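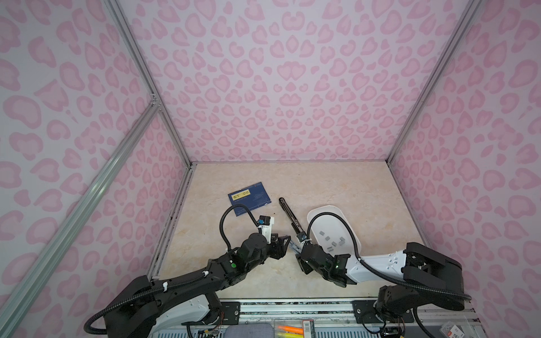

Pink spotted panels on an aluminum frame.

Do I need to redo my release form if I switch class dates?
Posted by Hina Dhanial

Hi all! I signed up for the beginner handgun safety class at Plultthorpe back in the spring, filled out the release, mailed it in, the whole thing. Then my work schedule blew up and they let me move to the May session (super nice about it). Now the confirmation email says "bring your signed release" again, and the form I printed has the old class number on it, 2122.

So do I print a new one? Or does the first one carry over? I called the office and got voicemail. I'm also not sure if I need my own ear protection or if they hand it out. I've never been to a range in my life and I'm a little nervous about showing up with the wrong stuff and getting sent home - it's a long drive for me.
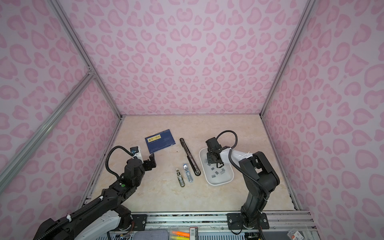 Also, the sign-up page says to bring ammo but doesn't say how much. My brother-in-law says 600 rounds, which sounds like a crazy amount for a first class? Thanks in advance!

Yasir Warraich

I took that class and I moved my date too, so I can help with this one. Print a new form. The release is tied to the class number, and the person at the check-in table matched mine against her list before I could go any further. I had the old one on file and still had to fill out a fresh one on the hood of my car.

Sign it in ink, and initial the second page. There are 2 spots for initials and the lower one is easy to skip.

Ears: they had loaner muffs when I went, but they were pretty beat up and kept sliding off over my glasses. I brought my own Nonivis pair the next time and was a lot happier. Eye protection you should bring for sure. 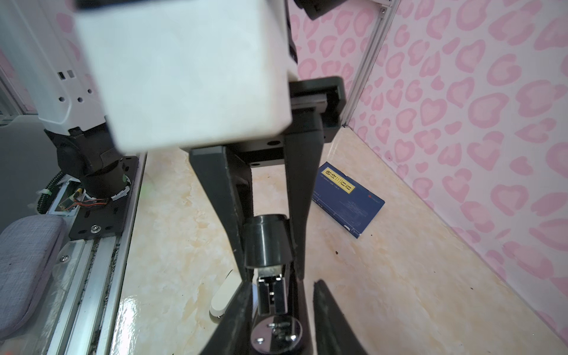
As for ammo, 600 is way more than I shot. We spent the whole morning in the classroom on safety rules and grip before anyone loaded anything. I'd email the instructor and ask for the number for your session, and check the caliber while you're at it if you're renting. Wear a high collar and closed shoes. Have fun, it's a friendly bunch!

abbasi_7

just bring 2 copies of the form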